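Thursday, shop notebook, finish bench

Hide glue again. Third attempt at the same batch and I am starting to take it personally.

Where we left off: the Melnychuk armoire has a back rail that someone, in some earlier decade, fixed with what looks like construction adhesive and optimism. I got most of it off with a card scraper and a heat gun on low. The rest is in the pores and will stay there until the sun burns out. Hedvig Solheim looked at it, said "hm," and went to make coffee. I have learned to budget an extra day for each "hm."

Glue notes, for whoever picks this up:

- Soaked the granules overnight in cold water, 2 parts water to 1 part glue by weight. Last time I eyeballed it and got soup.
- Pot held at 140 on the dial. The dial lies. The candy thermometer says the dial reads 9 degrees low, so 140 is really 149, and that would explain the smell on Tuesday's batch.
- Open time on the bare test sticks was short enough that I had one clamp on and the other in my hand when it gelled. Warmed the next pair of sticks with the heat gun first and got all the time I wanted.
- Pinch of urea in the second jar. Slower, a bit softer when set. Marked the lid with a U. Please don't put the U lid on the other jar.

Broke the test joints after lunch. Four of the plain ones failed in the wood, so the glue was stronger than the maple and I can stop fussing. The urea ones failed half in the wood and half in the line. Good enough for veneer, not for a rail that has to carry a door.

Finish is the other headache. The client wants the old shellac "cleaned up but not shiny," then sent along a magazine page of something you could shave in. I made up sample boards at three cuts of shellac and rubbed half of each back with steel wool and wax. The boards are on the windowsill side of the bench, labeled in pencil on the back. If you move them, keep them in order. If you can't keep them in order, don't tell me, just leave town.

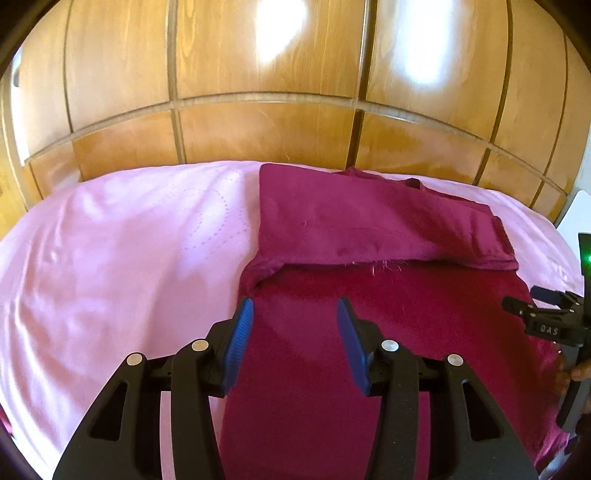
What I'd like to settle before we touch the doors is whether the old finish is shellac all the way down. Alcohol on a swab softened it inside the left door and did next to nothing on the outside of the same door. So there may be a coat of something newer over the top, probably from the same person who owned the adhesive. Tried lacquer thinner on a spot behind the hinge and it went gummy right away. Lacquer over shellac, then. Wonderful. Two finishes, one stripper, and a drain I am not allowed to use.

Plan is to take the lacquer off the outside faces only and leave the insides alone. The insides look fine, and they smell of cedar and old coats, which I gather is half of what the client is paying for.

Supplies: the Feturton order came in short. We got the dewaxed flakes and no wax. Invoice says 14 tins of wax, and I would love to know where they are having their nice day out. Called and got a recording. Called again and got the same recording, a little more cheerfully. In the meantime there are two half tins of the Skeltier paste under the sink, one of which has a brush fossilized in it. I'm using the other one.

Also, the invoice total was $328 and it should not have been. Left it on Hedvig's desk under the good stapler so she has to pick it up.

Hinge screws: the originals are slotted brass and the heads are chewed. I soaked them in vinegar, which did nothing except make the place smell like a salad. Dressed the slots with a thin file and they'll go back in if whoever drives them uses the ground screwdriver, the one with the red tape. Hand only. I have seen what the cordless does to brass and I don't want to see it again before I retire.

Left for tomorrow:

- glue the back rail, plain glue, warm both parts, two people on clamps
- second coat on sample board C
- find out who has my marking knife
- empty the glue pot tonight. TONIGHT. It's skinned over twice this month and the scraping is worse than the gluing

4:40 p.m. Pot emptied. Marking knife was in my apron.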